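The Year My Backups Lied to Me

I have been nagging people about backups for most of my adult life, so you can imagine how it felt to lose 41 days of work on a Monday morning before I'd finished my coffee. My laptop wouldn't wake up. No fan, no light, nothing. Fine, I thought, I have a plan for this!

The plan was an old Skalcombe drive that lived in a drawer and a backup program called Eltard that ran every night at two. Every night it put up a little green check mark, and every night I went to bed happy. I'd bought the program in October, set it up in ten minutes (I was so pleased with myself) and never opened it again. 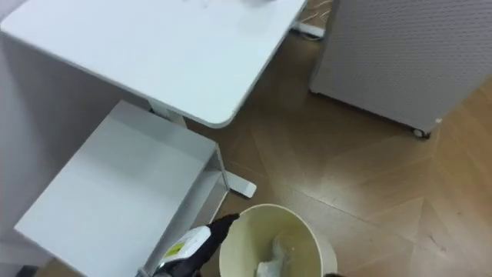

What the green check mark meant

So I borrowed my sister's computer, plugged in the drive and went looking for my files. The folders were all there, with the right names and everything. Inside them was a whole lot of nothing newer than early spring. The drive had filled up, and Eltard had gone on cheerfully checking that it could find the drive — which it could — and giving itself a gold star for it.

I dug through the log later. There were 537 warnings in it, every one saved to a folder I didn't know I had. Would it have killed them to send me an email?

Getting some of it back

A friend pointed me to a small recovery shop in Purnport, and I drove the laptop over there with a seat belt around it. They had it for nine days. In the end they pulled off 81 percent of what I'd asked for, including my tax folder and, for some reason, every single grocery list I've ever typed. The half-written book chapter didn't make it. I'm still a bit sore about that one.

Now I keep 2 copies, one on a new drive and one with an online service called Després, and on the first Sunday of the month I pick a file at random and restore it. It takes less time than making toast.

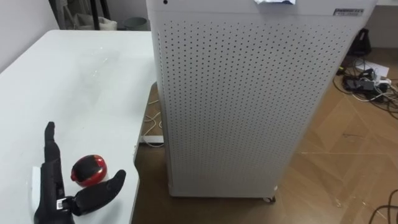
Balakrishnan Chacko thinks one file a month is much too easy on myself. Restore a whole folder, he told me, and do it on a different computer, or you're only testing the machine you already know works. I grumbled, then I tried it, and the very first folder asked for a password I'd forgotten. It took me until dinner to find it, on a sticky note inside a cookbook.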